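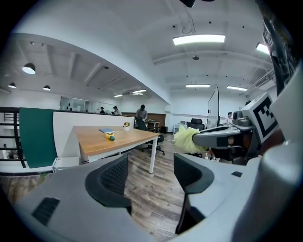
Fernilmont Plug-In Energy Meter: review after 14 months

Domestic energy use is mostly discussed in national totals, which are of little help when deciding what to switch off. A plug-in meter narrows the question to one socket. The Fernilmont sits between the wall and the appliance and shows watts, volts, running cost and total kilowatt-hours. I have used two of them, one on the fridge-freezer and one moved from room to room.

Accuracy

I checked both units against a Kulkarni bench meter, using a fan heater as the load. The bench meter gave 2420 W. One Fernilmont agreed to within 14 W and the other read slightly lower. For loads of this size the error can be ignored.

Small loads are a different matter. Below 2 W the display drops to zero, so a phone charger left in the socket appears to use nothing. Anyone hunting for standby losses should put several devices on an extension lead and measure them together.

Display and controls

The digits are large but there is no backlight. Behind a washing machine the screen cannot be read without a torch. There are three buttons, and the tariff has to be entered again if the internal battery goes flat. Mine went flat in November. The stored kilowatt-hour total survived and the price did not.

Only one unit rate can be set. On a tariff with cheap night hours the cost figure is wrong, and I worked from the kilowatt-hours on paper. The Zanuvier meter handles two rates and costs more.

What it found

The old fridge-freezer used 135 kWh in its first quarter on the meter. A new door seal brought this down, though the kitchen was also cooler by then and I can't separate the two effects. The router and television box together used more than the lighting in the living room. The tumble dryer was as bad as expected.

Software

None. Readings are taken by eye. The Verkinine app will accept figures typed in by hand and draws a passable chart, but a spreadsheet does the same job.

Faults

The casing is wide and covers the switch of the neighbouring socket on a standard double outlet. On one unit the reset button now needs a firm push.

Four out of five for large appliances, two out of five for standby loads.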